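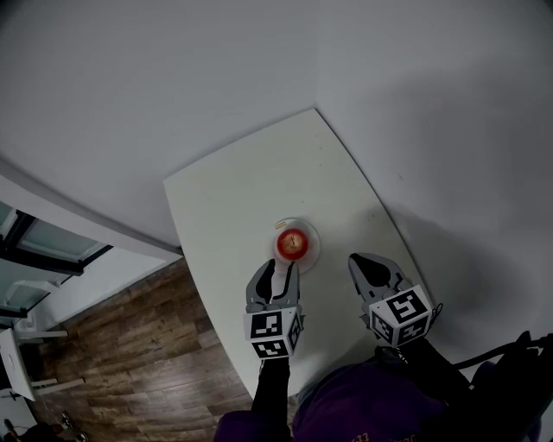

One apple, one glass plate, two hand-held grippers.

Pai Household Study: participants wanted in Pimley

Pronden is looking for people who can come to our room at Wiseck Street in Pimley and do ordinary home and shop chores with a pair of hand-held grippers. You do not need to know anything about robots. It is more useful for us if you know how to set a table, fold a towel, or fill a shelf before the store opens.

The sessions start in November and continue until we have enough recordings. Each participant receives $50 per session, paid by bank transfer or as a gift card.

What the study is about

We are often asked if a machine can already do the housework. Our answer at the moment is: some of it, slowly, and on a good day. A machine can learn to move an apple from a table to a plate. If the plate is of another kind, or stands nearer to the edge, the same machine may fail, and it may fail in a way that is difficult to predict. A person makes this small correction without thinking. We want to record how people make it.

In the Pai study you hold one gripper in each hand and do the chore with them, as if they were your own fingers. The movement of the grippers is recorded, together with video. Later we use these recordings to train the software of a robot arm, and then we test the arm on the same chores. The tests are not part of your session, but participants who are curious can ask to see one.

Until now we have collected 2,637 recordings from 174 participants. Many of them are good. But we have too many of young people from technical jobs, and not enough of people who have done this kind of work every day for years. In this round we would like to correct this.

Who can take part

You are 18 or older. You can stand or sit at a table and use both hands. You can understand simple spoken instructions in English; it does not need to be perfect, ours is also not perfect.

We would be especially glad to hear from:
- people who work or have worked in cleaning, kitchens, hotels, home care, or retail
- people over sixty
- left-handed people
- people who find small objects a little difficult to pick up, for example from mild arthritis, if the work does not give you pain

If you took part in an earlier round you are welcome again, but please write it in your message so that we give you other chores this time.

What you will do

A session lasts two hours, with a break in the middle. First we show you the grippers and you try them for as long as you want. Most people drop things in the beginning. After that you receive the chores one by one, and each chore is repeated several times. The object is sometimes moved a little between the repetitions.

The chores of this round are:
- putting fruit on a plate and taking it off again
- setting a place for one person, and clearing it
- closing jars and food boxes
- folding dish towels
- placing small packages on a shelf with the label to the front
- sorting spoons, forks, and knives
- wiping a table after a small spill

You will not do all of them on one day. When you book, you can say which ones you prefer, and we try to follow it.

Please do the chore in the way you would do it at home or at work. If you normally turn the plate before you take it away, turn the plate. If you make a mistake, continue and repair it. We keep the recordings with mistakes, and they are paid the same. 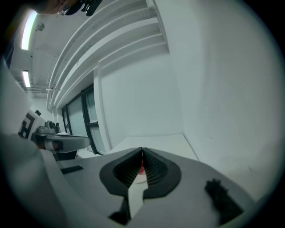 Looking along the gripper to the finger pads, with something small and red in the gap.

How the grippers feel

You control the opening with your hand, and the finger pads have a ribbed surface. They are a poor replacement for skin. You do not feel if the object is smooth or rough, and you must look more than you are used to. Fruit is among the easier things. Thin and flat things are the hard ones: a single sheet of paper, a coin, the corner of a wet cloth. We say this here so that you do not think the difficulty is your fault.

After one hour the hands and the forearms can be tired. You may ask for an extra break at any moment. You may also stop the session, and then you receive the full payment if at least half of it is done, and half of the payment if it is less.

Can the machines do it yet?

As many applicants ask this in their first message, we give a short answer for the chores above. In our own tests, putting one piece of fruit on a plate works in most attempts when the plate is in a known place. Sorting cutlery works if the pieces do not lie on each other. Folding a towel is sometimes nice and sometimes a heap. Closing a jar is bad. Placing packages with the label to the front is better than we expected, but it takes the arm so long that no store manager would accept it. We have not yet a good result for the spill.

Some people who work in cleaning or retail have asked us if they are helping to take away their own job. It is a fair question and we do not want to answer it with a slogan. From what we see in our room, there is no machine near to doing a full shift in a hotel or a shop. We cannot promise how it will be later. If you do not want to take part for this reason, we understand it.

Your recordings

Before the session you receive a consent form by email, in English or Spanish. Please read it at home. The video shows the table and your hands, and it can also show parts of your body, of the room, and of other people in it. We do not publish your name. Faces are blurred before a recording is shared with anybody outside Pronden. You can ask us to delete your recordings until the end of the round; after this they are mixed with the others and we cannot take them out anymore.

Practical information

Place: Pronden, Wiseck Street, Pimley. Ring at the side door. There is an elevator.
Times: mornings, afternoons, and on Thursday also an evening session at 6 p.m.
Clothes: sleeves that you can push up. Please leave rings and bracelets at home.
Glasses: no problem.
Children: we are sorry, we have no place where they can wait.
Travel: we refund bus and train tickets inside the region. Keep the ticket.

We plan to make some 600 new recordings in this round. When we have them, the list is closed, and persons who are already booked keep their appointment.

How to apply

Write to the Pai study team through the contact form on the Pronden site, with "Pai participant" in the subject line. Please tell us:
- your age group (18 to 39, 40 to 59, 60 and older)
- which hand you write with
- what kind of housework or shop work you know well, in one or two sentences
- the times of the day when you can come
- if you need a chair with arms, a higher table, or anything similar

A résumé is not necessary. We answer every message within one week, also when we cannot offer a place. If you prefer to speak with us first, leave a telephone number in the form and a time when we may call.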